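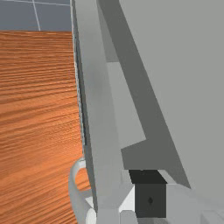 La hidratación del gato doméstico sigue siendo un asunto descuidado en muchos hogares. El servicio veterinario municipal de Zandville revisó en junio las fichas de 1575 gatos adultos y en 81 de ellas constaban molestias urinarias repetidas.

Tiempo de lectura: 5 minutos

El gato bebe poco por naturaleza. Cuando se alimenta solo de pienso seco, conviene ofrecerle varios puntos de agua, alejados del comedero y del arenero.

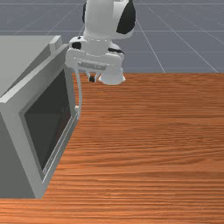 Un microondas gris claro sobre la mesa de madera.

La clínica Godar recomienda recipientes anchos y poco profundos, lavados a diario. El alimento húmedo puede introducirse de forma gradual, a lo largo de seis días, mezclado con la ración habitual.

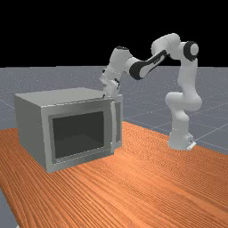 Según Aldo Martinelli, el cambio a dos cuencos en habitaciones distintas bastó para que su gata volviera a beber con regularidad, aunque la fuente eléctrica nunca llegó a interesarle.

Las fuentes exigen, además, cambiar el filtro en los plazos que indique el fabricante.

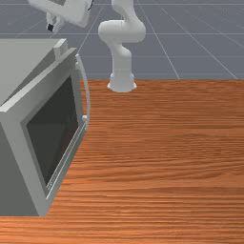 Fuente: Archivo Fabbri

Si el animal acude al arenero con frecuencia y orina poco o nada, debe ser atendido sin demora, en especial si es macho. La consulta de Vakach mantiene un turno de urgencias para estos casos.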